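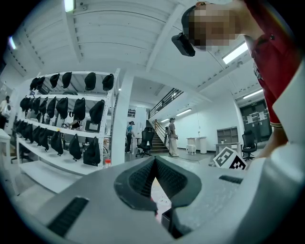
How do you keep many small black bags in order when they all look the same?

Hang them in rows on an open shelf, give every row one purpose, and put the label on the shelf and also on the bag.

I write this answer first, so that people who only want the answer can go back to their work. The rest of this post is for those who like shelves, and I know from my e-mails that there are a few of you.

At Lernden we lend small things to the students of the evening courses. A bag can have a set of cables in it, or measuring tools, or a pair of headphones. Before, we kept all of them in two big boxes under the stairs. The boxes were deep, and the thing you needed was always at the bottom. When a student came at five minutes before class, I was on my knees with my head in the box, and I took out bag after bag and opened each one. Then the class started and the bags stayed on the floor until the break.

We have now a white metal shelving unit for this. I wanted a wooden one at first, because I find wood more friendly in a room. Aiman Kusuma did not agree with me. He said metal is easier to wipe and that you can put a hook on it without a drill. I was a little bit stubborn for one week, and then I said yes. The white color was my choice. The ceiling is white too, and with the tube lights the whole side of the room looks brighter than I expected.

The black bags were nobody's choice. They came with the things from Bedent, and to replace them with colored ones would be too expensive for us. I did look at colored ones in February. They were very beautiful, especially the green, but I closed the page again.

At first I laid the bags flat on the shelves. This is what I would do with sweaters, and I thought that bags and sweaters have the same nature. They do not. A sweater stays where you put it. A bag with a cable inside is round in the middle and slides on its neighbor, and after two days I had a heap again, only higher from the floor than before.

So I took everything off and hung the bags up instead. It took me one evening and a part of the next one. I used simple hooks in the shape of an S, which I bought in a pack of 50 at Juhl, the shop behind the station. The smaller size was sufficient. The bigger hooks swing too much, and when you take one bag, the next one comes with it and falls on your shoe.

The rows go like this. The things people ask for every day hang where the hand goes by itself, so you do not have to bend or stretch. Cables are there, and chargers. Higher up is what we lend only for a whole course, because those bags go out one time and come back one time. Low down are the heavy ones. Ans Aerts asked me why I don't put the heavy ones in the middle, as it would be better for the back. She is right, but the middle was full, and I didn't want to begin again.

About the labels I must confess a mistake. I made white stickers and put them on the front of the bags, very neatly, with my best handwriting. The cloth did not like the glue. In the second week I found three stickers under the shelf and one on my own sleeve. Now I use a small paper tag with a string through the loop. I write the name of the thing on one side and the course on the other side. On the edge of the shelf I put the same word again, so that an empty hook tells you what is missing. This helps me more than anything else I did.

A few things I would like to know from readers. How do you clean the fabric? I tried a clothes brush and it was fine for dust, but chalk stays in the corners of the zipper. Syahrul Majimbun told me to use a damp sponge and a little dish soap. I will try it on an old bag first.

Also, the light. In the daytime it is no problem, but black cloth in the evening is difficult to see into, even under the long tubes. I stand in front of the shelf, and my own shadow goes exactly into the bag I want to check. For now I carry the bag to the table and open it there. If somebody has used one of those little lamps with a magnet on a metal shelf, please write to me if it holds well.

What it cost: I paid 200 for the shelf, the hooks and the tags together, and the shelf was of course the biggest part. The tags were almost nothing. The string I had already in a kitchen drawer.

Catríona Dolan, who teaches on the same evenings as me, has already taken the idea for her aprons. She hangs them by the neck loop, with one hook for each table. They take more space than my bags and they are not very elegant, but she says the students put them back by themselves now. Mine also do it, mostly. Some of them hang the bag on the first free hook they see, and then I move it after class, when the room is quiet and I am waiting for my bus anyway.

The two old boxes are still under the stairs. One is empty and one has the winter decorations in it. If you live near and can use a big box with a lid, send me a message before next week, and I will leave it for you at the front desk.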